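Novembre
Par la rédactrice du port

Rechercher sur le blog OK

Le quai des trois lanternes

Moi, je vendais du poisson à Kundale, et je ne demandais rien à personne. J'avais mon étal entre la criée et le marchand de cordages, une balance qui trichait un peu (en faveur du client, hélas !) et une radio qui ne captait que la météo marine. Les bateaux rentraient vers cinq heures, j'achetais, je vidais, je vendais, et à midi j'étais rentrée.

Et puis la ligne est arrivée. Une ligne sur une carte, je veux dire. Un matin, un monsieur de la compagnie Fliltine a punaisé un papier à la porte de la criée : à partir du banc de Hashmi, la mer appartenait désormais à ceux d'en face. Jusqu'à quand ? Le papier ne le disait pas. Il y avait un tampon bleu, très joli d'ailleurs.

Sur 21 bateaux, 14 sont sortis quand même ce jour-là. Ils sont revenus avec trois caisses de maquereaux pour tout le port, et des histoires de vedettes grises qui vous tournaient autour, projecteur dans la figure, jusqu'à ce que vous remontiez le filet. Trois caisses ! J'en vendais autant avant le café. J'ai doublé mes prix, les clientes m'ont traitée de voleuse, et je leur ai donné raison en pesant.

Le soir je rentrais chez moi avec les invendus, c'est-à-dire rien, et je restais debout dans la cuisine à me demander ce qu'on mange quand on a mangé du poisson toute sa vie.

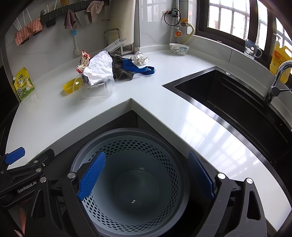 Le panier gris, près de l'évier noir.

Des pois chiches, voilà ce qu'on mange. J'en ai mangé sept jours de suite.

Le huitième, j'ai fermé l'étal et je suis montée à bord du Wiswood. Je n'avais pas mis les pieds sur un bateau depuis mon mariage (j'avais été malade sur la robe). Le patron m'a regardée, il a regardé mes bottes de ville, et il m'a tendu un ciré. On est partis de nuit, tous feux allumés, plein ouest, droit sur Hashmi.

La vedette nous attendait. Un gamin au porte-voix, vingt ans à peine, nous a crié de faire demi-tour. Alors j'ai crié plus fort, vous pensez bien, trente ans de marché ! Je lui ai demandé à combien était le maquereau chez lui. Il y a eu un silence. Il a baissé son porte-voix, il s'est retourné vers quelqu'un dans la cabine, puis il m'a donné le prix.

C'était le même que le mien, au sou près.

On a remonté le filet et on est rentrés, parce que le projecteur, lui, ne s'éteignait pas. Mais j'ai rouvert l'étal le lendemain, et j'ai écrit les deux prix sur l'ardoise, le nôtre et le leur, côte à côte. Le monsieur de Fliltine est passé, il a lu, il m'a acheté une tête de congre pour son chat.

3 commentaires
14 partages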